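The Second Life of a Bath Towel

Mabli Samuel owns 36 bath towels and can tell you how old most of them are. She runs the linen room at the Price, a guesthouse with six bedrooms, and she has been buying, washing, folding and retiring towels for most of her working life.

"People spend a lot of time choosing a towel and no time at all thinking about how to wash it," she says. "Then they come to me and say it's gone hard."

A hard towel is usually a dirty one, in her view, though the dirt is detergent. The loops of a terry towel are there to give the cloth more surface, and more surface holds more water. It also holds more soap. When the soap doesn't rinse out, the loops stick together and lie flat. Fabric softener makes the towel feel better in the hand for a while, but it leaves a coating, and a coated towel pushes water around your back.

Samuel uses half the detergent the box calls for and no softener. Every few weeks she runs a load with a cup of white vinegar and nothing else. She washes towels on their own, away from sheets, which wrap around them, and away from anything with a zipper.

The loops also need room. She fills the drum to two-thirds and stops.

Before drying, every towel gets a shake. She holds it by one short end and snaps it twice, then turns it around and does the other end. After that it goes on the line, or in the dryer on medium heat. She takes towels out of the dryer while the thick hems are still slightly damp and lets them finish over a rail.

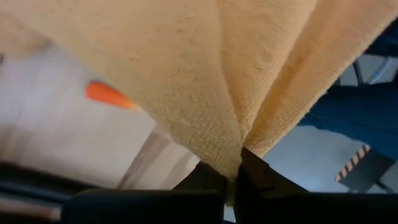

Terry cloth gathered to a point. The looped pile shows best where the fabric lies open.

Rigoberto Xolalpa sells towels, and his advice starts earlier. He has a stall in the covered market, open every day but Tuesday, where the stock is stacked by weight. Color comes second. He tells customers to pinch a section of the cloth and look at the loops as it bends.

"If you can see straight down to the base, it's thin," he says. "Good pile closes up. Pull it a little, let go, and look again."

He is not a great believer in heavy towels. The thickest ones on the stall feel impressive and take a day to dry in a small bathroom, and a towel that stays damp starts to smell. For most homes he suggests a middle weight in a plain color. Beige and tan sell well all year, he says, and they don't show fading the way navy does.

Samuel buys beige too, for a different reason. When one towel in a set wears out, she can replace it without the new one standing out on the rail.

On folding, the two disagree. Xolalpa folds in thirds lengthwise and then in half, so the edges are hidden and the stack looks neat. Samuel folds in half, in half again, then in thirds, because that is what fits her shelves. Both put the clean ones at the bottom of the pile and take from the top, so that the same two towels don't do all the work.

A snagged loop should be cut, never pulled. Sharp nail scissors are fine. Terry is woven, and trimming one loop won't start a run.

When a bath towel gets thin in the middle, Samuel cuts it into hand cloths and zigzags the edges on her sewing machine. The worst pieces go under the sink for floors. Last March she gave a bag of old ones to the animal shelter, which takes them in any condition as long as they are clean.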